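Week 4 handout: Where the heat goes (small kitchens, part two)

Okay, so last time we did cold and I promised you heat, and heat is the fun one. Bring this sheet to the session, because I'll scribble on it and so should you.

Start with the question I ask every group: how does food get hot? There are only a few ways. Something hot touches it, hot air or water moves past it, or it sits near something glowing and soaks up the glow. Most cooking mixes them, and most of the trouble people have with timing comes from not knowing which one is doing the work.

Radiant heat

Toast is my favorite case! The bread hangs there between glowing wires and barely touches anything. The surface dries out first, and only then does it brown. Wet bread takes forever for exactly that reason - the energy goes into boiling off water before the color can start. Browning gets going well above the boiling point of water, so a damp surface can't do it. If you remember one thing from tonight, remember that. 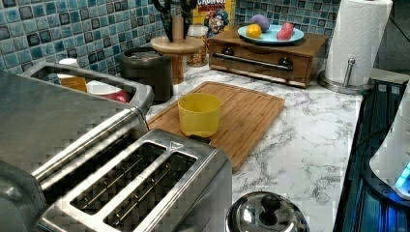 Fig. 1. Two-slot toaster, long slots, wire guides inside.

Try this at home: same loaf, one slice fresh, one left out overnight, same dial setting. Write down the color of each. In the March group we had a lovely argument over whether the stale slice was "better" or just darker (I say both).

Moving air

An oven is mostly a box of hot air with some radiant heat thrown in from the walls. Air is pretty bad at carrying heat, so you can put your hand in a hot oven for a moment and be fine, but touch the rack and you'll know about it. A fan helps by sweeping away the cool, damp layer that clings to the food. Small ovens heat up fast and also swing more when you open the door, so please stop peeking. I peek too. We can all do better.

Contact

Pans, griddles, hot stones. Metal passes heat along quickly and wood passes it along slowly, and stone sits in between. A stone counter feels cold under your palm even when it's at room temperature, while a cutting board lying on it feels neutral. Same temperature, different speed of heat leaving your hand. Pastry people love stone for this.
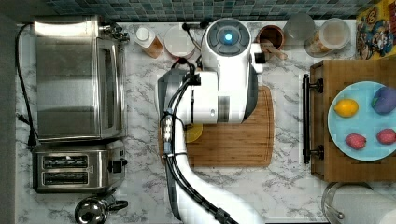 Fig. 2. Bamboo board on a marble-patterned counter, toaster oven at left.

Reading for next time

Dilleck, chapter 8, up to the part on custards. The Oyelaran notes cover the same ground with fewer equations, so take those if the math makes you grumpy. Skip the Trisico worksheet, it has the units mixed up and I haven't fixed it yet.

Homework: heat a cup of water from cold, write down the temperature every minute, and draw me the curve. Label where it goes flat and tell me in two sentences what you think is going on there.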